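Filzkorb Lenura
von Flosska

Der Lenura ist ein Korb. Er kann nicht mit dem Telefon sprechen und erinnert niemanden daran, dass er voll ist. Das sieht man von oben. Ratree Boonchu hat ihn für Haushalte entworfen, in denen der Satz »Leg es erst mal da hin« zur Einrichtung gehört.
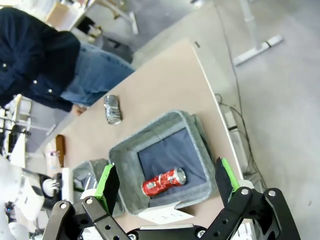
Grau meliert, Bodenteil in Dunkelblau. Dose nicht im Lieferumfang.

Die weichen Wände geben nach, wenn man das Regal falsch ausgemessen hat. Bis zu einem gewissen Grad, wir sind Filzhändler und keine Zauberer. Wer Ordnung nach Themen anstrebt, nimmt mehrere und hält das erfahrungsgemäß bis März durch. 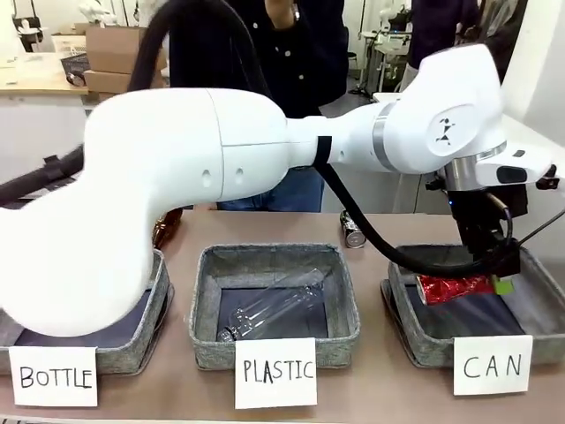 Material und Pflege
Absaugen, Flecken feucht abtupfen, liegend trocknen. Bitte nicht in die Maschine, sonst wird aus dem Lenura ein Untersetzer.

Lieferung
Versand flach gefaltet in 2 bis 5 Werktagen. Ab 100 Euro Bestellwert portofrei.

Passt zu: Regal Bandard, Deckel Phetsri (8 Euro)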